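Grip force drift on the left side, and a fault that never tripped

The left gripper on the bag cell dropped its load three times in one afternoon in March and reported a good grasp every time. I have put off writing this up because I wanted the cause first. I have most of it.

Background for anyone who hasn't read the earlier posts: the cell has two opposed grippers inside a black enclosure, and the job is to pick up zip-top bags with mixed contents. The left and right sides run the same firmware, a Kalham motor driver each, and a shared controller from Trernell. Grip is judged by motor current. If the current passes a threshold before the fingers reach their closed position, the controller calls it a grasp.

The threshold was 324 mA on both sides. An empty close should stay well under that. On the right it did. On the left, an empty close was peaking above it partway through the stroke, so the controller saw "object held" with nothing between the fingers. It then lifted, moved, and opened over the bin. The log for all three drops reads as a clean cycle.

First suspect was the driver. I swapped left and right drivers and the fault stayed on the left. Second suspect was the cable. I replaced it with no change. Then I took power off, backed the fingers through the stroke by hand, and felt a tight spot near the middle.

The slide had been greased with Humusard at assembly, and the grease on the left had picked up fine plastic dust from the bags and gone stiff. Cleaning it out brought the empty-close current back in line with the right side. I ran 800 empty cycles afterward and got no false grasps.

The grease is a maintenance problem. The part that bothers me is the logic. A current threshold cannot tell friction from contact, and I had nothing checking it. A stiffer slide makes the system more confident. With a soft bag that is the wrong direction to fail in, and if the cell had been handling anything heavier I would be calling this a safety matter.

Changes made so far:

An empty close now runs at startup and again every 100 cycles. If the current peak is over the limit, the cell stops and stays stopped until it is reset by hand.

Finger position at the moment of detection is logged next to current. The false grasps had all triggered at the same position, which I would have spotted in a minute had I been recording it.

Slide cleaning is on the schedule at 2000 cycles. That number is a guess and will move.

Still open is whether to add a Wunderlich load cell behind one finger on each side. It would measure force directly, but the mount needs a redesign and I would lose some stroke. For now the cell is back on bags at reduced speed.
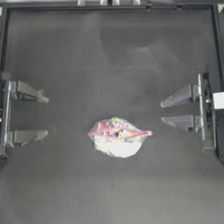 Comment from unnamed reader: I'd repeat the empty close after the lift as well, at least while you're testing. We had a similar false grasp on a Kalham driver and the startup check passed every morning, then the slide tightened up once the enclosure got warm. Does your log keep temperature?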